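Glass plates, all year round

I used to save the clear glass plates for company. Then I moved to Jenham, gave up half my cupboards, and now they come out for every snack going!

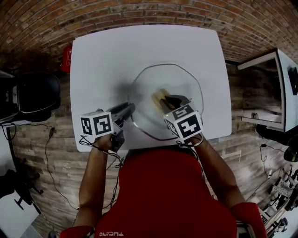 Hunting for your own

Mine came from the thrift store in Norkden (Clementina Rebelo tipped me off -- thank you, Clementina!) and I love the eight-sided ones best. Run a finger along the rim before you pay, and hold the plate up to a window to check for scratches. I hand wash mine and dry them right away with an old cotton towel. Got a favorite plate? Write and tell me, I'd love to run a few letters in July.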